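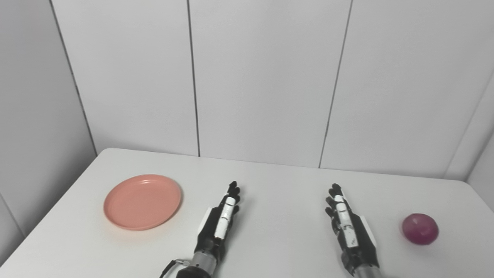

FOR IMMEDIATE RELEASE

Thursday, October 25, 2018

Prasham opens lunch program to night shift and weekend workers in Clallarari

CLALLARARI - Prasham, the community kitchen on Tsoukalas Street, will start serving hot meals outside of regular daytime hours starting next month. First meal goes out at 9 p.m. on opening night. Doors open a half hour before.

The late service is for people who work when everything else is closed. Hospital cleaners, bus drivers, bakery crews, warehouse staff from the Rivik depot. Anyone who shows up, really. No ID, no sign-up, no proof of income. Pay what you can. Suggested price is 3 dollars, kids eat free.

"We kept getting the same call," said Despina Christodoulou, director of Prasham. "Are you open after eight? And we'd say no, and they'd say OK thanks, and hang up. You can only take that call so many times."

A test run in April served around 80 dinners a night for one week. Two nights ran out early. The new schedule allows for bigger batches and a second pot of soup held back until 10:30, so that the last people in line get the same dinner as the first.

Menu is short and changes weekly. Opening week: lentil soup, baked chicken with rice, stewed green beans, bread, fruit. A meatless main every night. Kitchen lead Makis Margaritis is taking requests, within reason, on a clipboard by the door.

"Night workers get vending machines and cold pizza," Margaritis said. "I did nine years on nights at a bakery. I know what I wanted at ten o'clock and it was soup."

Takeout will be available but bring a container if you have one. The kitchen has a limited supply of lidded boxes and they go fast. Plates and cups for eating in are all washable, no paper or foam - that has been the rule at Prasham since the daytime lunch started and it isnt changing.

The late service is paid for by a 20-month grant from the Rivik Neighborhood Fund plus food donations from local grocers. Keabetswe Hlongwane, program manager at the fund, said the April numbers made the case.

"They asked for less than we expected and they had the receipts," Hlongwane said. "It was a short meeting."

Prasham is hiring for the new hours. 3 paid part-time positions: one cook, one dishwasher, one front-of-house. Evening availabilty required, food handler card preferred but we can help you get one. Start date is flexible by a week or two. Applications at the front desk or by mail, attention Iason Mavromatis.

HOURS

Late dinner: Tuesday through Saturday, 9 p.m. to midnight
Weekend lunch: Saturday and Sunday, noon to 3 p.m.
Daytime lunch: no change

GETTING THERE

Side entrance only after 8 p.m. Ring the bell if the door is stuck. Street parking is free in the evening, and the night bus stops across from the pharmacy. Step-free access is from the side entrance too.

PRESS

Reporters are welcome on opening night, please call ahead. No photos of guests without asking them first. Interviews with Christodoulou or Margaritis can be set up before 5 p.m. any weekday, later than that they are cooking.

Media contact: Fatos Perić, Prasham, Tsoukalas Street, Clallarari

About Prasham

Prasham is a nonprofit community kitchen serving Clallarari and the Rivik area. It runs a daytime lunch, a pantry shelf and a monthly cooking class. Donations of dry goods accepted at the front desk during lunch hours.

###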